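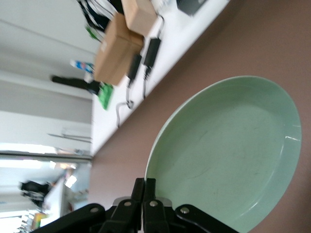 The green frying pan.

Imai Shared Kitchen — minutes, Apr 2, 2018

Present: Natalie Fothergill (chair), Santosh Vishwakarma, Jintana Suksawat, Jirayu Panyasiri (notes)
Apologies: Sunee Rojanasak

1. Last minutes
Accepted. Santosh moved, Jintana seconded.

2. Pans
Long and very lively talk about the pale green pan! It has fine scratches and small specks across the cooking surface, and Jintana wanted to know if it should still be used for eggs. Santosh loves that pan and said so more than once. Agreed to keep it for pancakes and flatbreads, with wooden or silicone utensils only, and no steel wool please. Natalie to price two new ones in the same colour, which everybody was thrilled about.

3. Kitchen fund
Balance is $1,856 — our best yet, and a huge thank you to all who baked for the Drillance Street stall. Pans to come out of this.

4. Shelves and benches
Jirayu has relabelled the spice shelf and it looks terrific. Baking trays still need a proper home. Held over.

5. Spring dinner
Set down for September. Sunee has sent in a wonderful menu by email, curry puffs included. Jintana to reply with numbers.

Actions
Natalie: pan prices
Jintana: numbers to Sunee
Santosh: sign for the pan hook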